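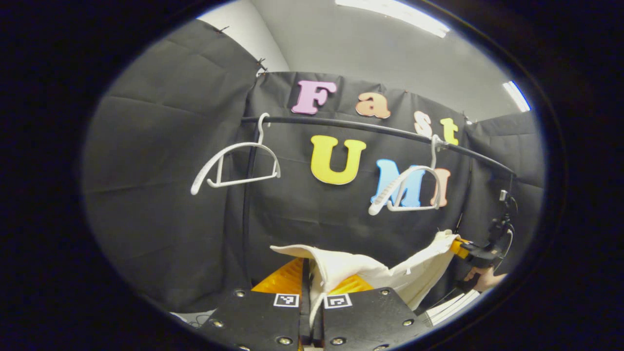 Home | Topics | Machines | Body | Space | Ask a question

June
By the Nuteo science desk

How a hand-held gripper is looked after

A gripper is a tool that holds things by squeezing them between two fingers. Some grippers are fixed to the end of a robot arm. Others have a handle, so that a person can carry them and do a job with them, such as putting a shirt on a hanger. The movements are recorded, and a robot can later be trained from the recordings.

This page is about the second kind. It follows one pair, a left and a right, used at the Jolstead workshop. Staff there call the pair Skosemov. It has to be checked every morning before any recording is made.

The fingers

Each gripper has two fingers. When the person squeezes the trigger, the fingers move towards each other. When the trigger is let go, a spring pushes them apart again.

Cloth is thin and it slides. If the fingers do not meet evenly, a sleeve or collar will slip out of one side. To test this, a strip of paper is placed between the fingertips and the trigger is squeezed. The paper is then pulled gently. It should stay where it is. The test is done at the tip, in the middle and near the base of the finger.

If the paper slides at the tip but not at the base, the finger is sitting at a slight angle. The screws that hold it are loosened by half a turn, the finger is pressed flat, and the screws are tightened again. They are tightened a little at a time, moving from one to the next, so that the finger does not twist.

Fingertips wear out. The soft surface becomes smooth and shiny, like the sole of an old shoe. On Skosemov the tips are changed after 600 recordings, or sooner if the paper test fails twice.

The markers

A marker is a small square with a black and white pattern. There is one on each finger of the left gripper. A camera on the gripper looks for the two markers, and a computer works out how far apart they are. That tells it how wide the fingers are open.

Nothing is measured inside the hand itself, so the markers must be easy to see. They are wiped with a dry cloth. Water can lift the edges, and a marker with a curled edge looks the wrong shape to the computer. A scratched marker is peeled off and a new one is stuck in exactly the same place, using a thin line on the finger as a guide.

After a marker has been changed, the gripper is calibrated. To calibrate a tool means to compare its answers with something already known. The fingers are closed fully, then opened fully, and the computer stores both positions. Without this step it might report that the fingers are shut when there is still a gap.

The lens

A wide lens sees a great deal at once, including the fingers, the cloth and the hanger. Straight things can look bent near the edges. The computer is given a set of numbers that describe the bending, and it uses them to work out where things really are.

Dust on the lens makes soft grey spots. It is blown off with a rubber bulb, then the glass is wiped from the centre outwards. Fingers should never touch it.

The cable

A cable that is pulled tight will tug on the gripper and change how the hand moves. A cable that hangs too low may catch on the clothes. It is left with a loose curve near the handle. The plug is checked for bent pins, and the cable is felt along its length for flat or stiff places. These can mean that a wire inside has broken.

The log

Every check is written in a log. The last entry for the left gripper reads:

Recordings since new tips: 129
Paper test: passed
Markers: clean
Open and closed positions: stored again
Cable: replaced

The log shows when a part is wearing faster than expected. The first springs were made to last 1000 squeezes. A full day of hanging shirts used up one of them, and they were exchanged for a stronger type from Quezada.

Words to know

Calibrate: to compare a tool with something known and correct it.
Marker: a printed pattern that a camera can find easily.
Trigger: the part squeezed by the person's finger to close the gripper.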